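Storage of soft toys in the shared playroom

Draster_Admin
2024-02-27
Members are asked to agree on one method of storing plush toys. The present proposal is an open box for each color group. 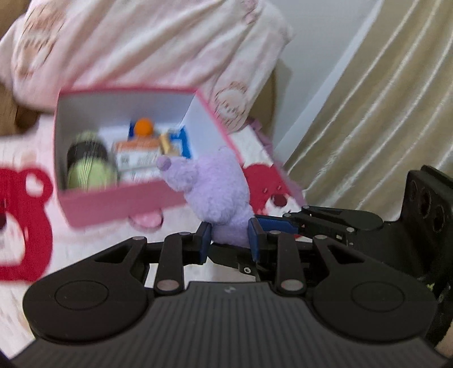
Lavender-purple plush toy and open box, pink with white interior

Okeke10
I support open boxes. Children return items more readily when there is no lid.

Liam Kavanagh
I must disagree. Open boxes collect dust - lidded ones should be required for fuzzy fabrics.

Okeke10
A monthly wash would address that concern.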